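Inicio Visitas técnicas Manipulación Pinzas Cámaras Archivo Contacto

Visita a Plarngate: dos brazos, tres pinzas y un banco simulado

La jornada de puertas abiertas de Plarngate se celebró en marzo, en la nave de ensayos que la empresa comparte con su departamento de embalaje. Llegamos a las nueve y media con una lista de preguntas bastante cerrada: queríamos comparar las pinzas Barnard y Lukumay sobre carga de paletizado ligero, ver cómo responde el controlador Vilten con dos brazos en la misma mesa y averiguar hasta qué punto los resultados de su simulador sirven para decidir una compra. Lo tercero acabó ocupando la mayor parte de la mañana.

El programa constaba de una presentación corta, una demostración en simulación y dos turnos en la célula física. La presentación aportó poco a quien hubiera leído la documentación previa. Se repitió el esquema de la célula, con los dos brazos montados en el mismo lateral, y se insistió en que el controlador planifica ambas trayectorias en un único ciclo. La latencia declarada entre la orden y el primer movimiento no figuraba en las diapositivas; la pedimos y quedaron en enviarla.

El simulador

Plarngate hace pasar toda pinza nueva por el banco simulado antes de atornillarla a una muñeca. La biblioteca de piezas se limita a lo que mueve su cliente tipo: cajas de cartón de varios formatos, rollos y palés a escala reducida. Las posiciones iniciales se sortean en cada ejecución y la orientación de las cajas también varía, lo que obliga al planificador a elegir la cara de agarre en cada intento.

La serie que nos enseñaron sumaba 1734 intentos, de los cuales 1544 terminaron con la pieza en destino y sin contacto entre brazos. La tabla de fallos venía desglosada por pieza, no por causa, y eso limita bastante su utilidad. Un rollo que resbala durante el cierre y un rollo que cae en pleno traslado exigen correcciones distintas —fuerza de cierre en un caso, perfil de aceleración en el otro— y en la tabla suman en la misma casilla.

También preguntamos por el modelo de contacto. La fricción es un coeficiente fijo por material, sin dependencia de la velocidad ni de la humedad del cartón. La deformación de las cajas no se simula. Para una pinza de dedos rígidos que agarra por los laterales, ese supuesto favorece al dispositivo: el cartón real cede, la fuerza se reparte peor y la caja puede girar alrededor del eje de los dedos. Los técnicos lo admitieron sin rodeos y señalaron que usan el simulador para descartar configuraciones, con la validación final siempre en la célula.

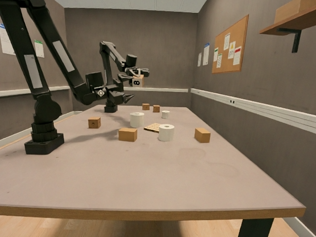 El reparto de trabajo entre los brazos es configurable. Vilten admite tres modos: zonas fijas, turno alterno y asignación libre. En zonas fijas cada brazo atiende su mitad de la mesa y el área central queda bloqueada para uno mientras el otro la ocupa. En asignación libre el controlador recalcula en cada agarre qué brazo llega antes. Vimos los tres modos con idéntica distribución de piezas y el libre fue el más rápido, aunque con más paradas breves por proximidad. Para nuestro caso elegiríamos zonas fijas: el tiempo de ciclo es algo peor, pero resulta predecible, y aguas abajo tenemos una cinta que no admite variaciones.

La célula física

El primer turno se dedicó a Barnard. Es una pinza de dos dedos paralelos, con recorrido largo y lectura de corriente en el motor como única estimación de fuerza. Con cajas medianas trabajó bien. En las cajas más anchas el margen de apertura era escaso y cualquier error de pose de la cámara se traducía en un roce con la arista superior. En los rollos de pie el agarre fue correcto cuando el centro estaba bien estimado. Con un desplazamiento lateral apreciable, el rollo giraba al cerrar.

Lukumay ocupó el segundo turno. Tiene dedos curvos adaptables y un sensor de contacto en cada falange. Cierra más despacio y pesa más, lo que penaliza la carga útil, pero centra los rollos por sí sola y tolera mejor el error de visión. Con las cajas la ventaja desaparece: la curvatura reduce la superficie de apoyo sobre una cara plana y hay que subir la fuerza. En un ensayo a 51 N la pared de una caja vacía quedó marcada, sin rotura. Barnard sujetó el mismo formato con menos fuerza y no dejó huella.

La tercera pinza, un prototipo de vacío de la propia Plarngate, estaba en la mesa de ajuste y no llegó a funcionar por una fuga en el racor. No la valoramos.

El cambio de herramienta es manual. Cronometramos el de Barnard por Lukumay, incluida la recarga de parámetros en Vilten: 400 segundos. La parte mecánica es breve. El resto se va en una calibración de la muñeca que el controlador exige siempre, aunque la pinza entrante ya estuviera registrada con ese brazo. Preguntamos si se puede omitir con una verificación rápida y la respuesta fue que está previsto, sin versión asignada.

Cámaras

Había dos opciones montadas: cámara cenital fija y cámara en la muñeca. La cenital pierde las piezas bajas cuando un brazo se cruza por encima, y con dos brazos eso sucede a menudo. La de muñeca evita el problema a costa de una aproximación en dos tiempos. En simulación ambas rinden casi igual. En la célula la diferencia era clara a favor de la muñeca, sobre todo con los palés, cuyas lamas producen lecturas de profundidad irregulares vistas desde arriba.

Pendiente

— Latencia del controlador con los dos brazos activos.
— Tabla de fallos por causa, si conservan los registros.
— Precio de Lukumay con y sin sensores de falange.
— Repetir el ensayo de cajas anchas con los dedos largos de Barnard, que ese día no tenían en la nave.

Salimos a las dos menos cuarto. Hemos solicitado una segunda sesión con nuestras propias cajas, que son de canal más fino que las utilizadas allí.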